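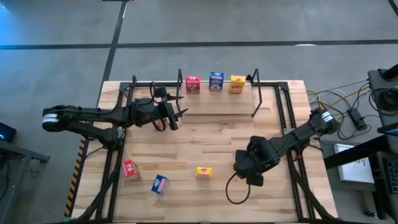
Fornutholm Two-Arm Teaching Station
Dalsgaard / Teaching Equipment / Table Stations

Overview
Configuration
Teaching modes
Recording
Specifications
Ordering

Overview

The Fornutholm is a table station for recording manipulation tasks performed through two robot arms. An operator drives the arms by remote control or moves them by hand. The station records arm motion, gripper commands and camera video on one clock, and writes each attempt as a separate episode. Episodes can be replayed on the station, reviewed and trimmed in the Metulholm software, or exported for policy training.

The station is intended for tabletop work with light rigid objects: cartons, trays, small containers, hand tools, printed parts. Typical tasks are picking, sorting, matching, standing an item upright, turning a face toward the operator, and handing an item from one arm to the other. It is not intended for machining, liquids, or parts above the rated gripper load.

Configuration

The two arms are mounted on opposite sides of the work surface and share the middle of the table. Either arm can reach the center line. Reach past the center line depends on the height of the wrist and should be checked in the workspace view before a task is fixed. Each arm carries a two-finger parallel gripper. Fingers are black and tapered and can be changed with the arm powered down.

The surface is light wood in a black metal rail frame. The frame carries the arm bases and the posts on the far side. Wood was kept from the previous model at the request of several sites that already had recordings on it and did not want a change of background partway through a data set. A matte gray mat is available for sites with strong ceiling light. Glossy surfaces return streaks from long fluorescent fixtures, and these move in the image when the operator leans over the table.

Cables from the grippers are external. Leave enough slack for full wrist rotation in both directions. Slack that rests on the table is acceptable as long as it does not pass under a finger when the gripper is at its lowest position. Run the wrist check (Setup, Arms, Wrist Sweep) after any change to the cable path.

Controllers and power supplies are separate from the frame. The operator desk may stand on either side of the station. Keep the emergency stop within reach of the seated operator and a second one within reach of whoever resets the table.

Teaching modes

Remote control. The operator holds a pair of input arms with the same joint order as the station arms. Joint positions are copied at the control rate, and the gripper follows a trigger. This is the default mode and the one used for most two-arm tasks. Motion scaling is off by default. With scaling on, the recorded file stores both the operator input and the scaled command.

Hand guiding. The station arms are released into gravity compensation and moved directly by the wrist grip. Hand guiding gives a better feel for contact and is useful for a short insertion or for aligning a box edge. The operator's hands and forearms will be in the video. Sites that train from images normally use hand guiding for waypoints only and record the final episodes by replay.

Mixed. One arm is driven remotely while the other holds a taught pose. Mixed mode is selected per arm and can be switched during an episode with the foot pedal. The switch is logged as an event.

Switching modes never moves an arm by itself. When remote control is engaged, the input arm must first be brought within the match window of the station arm. The on-screen bar turns green for each joint inside the window. If the bar stays amber on the wrist joint, turn the input wrist one full turn back and try again.

Setting up a matching task

Matching and sorting tasks are the usual first exercise on a new station, and the procedure below is the one used in operator training at our Bresstead workshop. Printed cartons are suitable. They have flat faces, strong colors and a clear front, and they deform visibly if the grip force is set too high.

1. Place the reference items upright along the far edge, fronts toward the operator side. Leave a gap between items wider than the open gripper.

2. Save the reference layout as a still in the task card. The reset person works from this still.

3. Place the loose items on the near half. Vary position, rotation and which face is up. Do not align them with the grain of the table or with the rails.

4. Assign arms. The rule used in training is that the nearer arm takes the item. Write the rule into the task card, including what happens to an item on the center line.

5. Set grip force. Start at the lowest step and raise it one step at a time until the item no longer slips when lifted and tilted.

6. Record three practice episodes, discard them, then start the numbered set.

Partly hidden items need a separate decision. A carton standing behind another may be fully visible to the overhead camera and show only a strip of its front to a camera at table height. If the task instruction names the item by its printed text, confirm that at least one recorded view shows enough of that text for a reviewer to identify it. 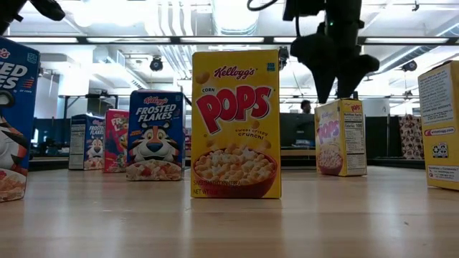
Cartons standing at different depths also change the approach. A straight descent is safest when neighbors are close. A sideways approach gives more finger contact on a tall carton but needs clearance on both sides, and the trailing cable must be counted as part of the moving volume. Operators tend to watch the fingertips and miss the gripper body, so the body is the part most often reported in collision events.

Duplicates are permitted. Where two or more cartons of the same product are on the table, the instruction must say which one is meant (nearest, leftmost, the one turned sideways) or state that any is accepted. Instructions with an unstated choice are the largest single cause of episodes rejected in review.

Recording

An episode begins on the pedal or on the first gripper command, as selected. It ends on the pedal or on time-out. At the end of an episode the operator marks it as complete, failed or void. Failed episodes are kept. Void episodes are kept until the end of the session and then removed unless flagged.

Each episode contains:

Joint position, velocity and effort for both arms
Gripper opening and commanded force
Operator input before scaling
Overhead video
Video from up to three fixed cameras
Task card reference, operator code, mode changes, stops

Video and joint data are stamped at capture. Cameras connected through the station hub share its trigger. Cameras on the site's own network can be added, but their offset must be measured with the flash target at the start of each session and after any restart of the hub.

People in the background are recorded like anything else in view. The fixed cameras look across the table and will normally include part of the room. Metulholm can apply a mask to a fixed region of each view. The mask is applied on export and the original is retained unless the site administrator turns retention off.

Replay

Recorded motion can be played back on the arms at full or reduced speed. Replay is open loop: the arms repeat the joint path and do not look for the item. Reset the table to the start still before replaying. Use reduced speed for the first replay of any episode recorded on a different station, even where both stations passed the same calibration.

Specifications

Arms: two, side mounted
Gripper: two-finger, electric, one per arm
Gripper opening, maximum: 104 mm
Usable surface depth: 67 cm
Fixed camera inputs: three, plus overhead
Local storage: eight hours of continuous recording, all views
Mass of frame and surface, without arms: 27 kg
Export: joint data as columnar files, video as separate streams per view
Operating environment: indoor, dry, level floor

Maximum opening is measured between the pads of the standard fingers. Long fingers reduce it. Refer to the finger sheet for each set.

Installation

The frame is delivered assembled. Arms are shipped in their own cases and fitted on site. Two people are required for the lift. Level the frame at the four feet before mounting the arms, and repeat the level check after both are fitted.

Mark the frame position on the floor with tape. Camera calibration is stored relative to the frame, so a small shift of the whole station does not affect the overhead view, but it does affect any camera mounted on the ceiling or on a wall. Route floor cables away from the reset side.

Lighting should be even across the surface. Close blinds if direct sun reaches the table at any time during recording hours. Do not change ceiling lamps during a numbered set.

Maintenance

Wipe the surface with a dry cloth before each session. Crumbs, carton dust and specks of tape collect along the rails and are visible in close views. Check finger pads weekly for polish and replace them in pairs. Check the gripper connector for play at the same time. Joint calibration is due after any hard stop and otherwise once a quarter.

Included

Frame with surface, two arms with grippers, input arm pair, foot pedal, overhead camera, camera hub, two emergency stops, flash target, standard fingers, Metulholm license for one station.

Options

Long fingers
Soft pads
Matte gray mat
Fixed camera kit with posts or ceiling brackets
Second operator seat for one-arm-each control
Transport cases

Ordering

Stations are built to order. State the side on which the operator desk will stand, the supply voltage, and whether existing input arms will be reused. Input arms from the previous model are compatible after a firmware update, except those with the short trigger.

Operator training is held at Bresstead and is not offered in August. For configuration questions and compatibility with older recordings, contact Taner Kaplan, Teaching Equipment, Dalsgaard. Include the serial number from the frame plate in all service requests.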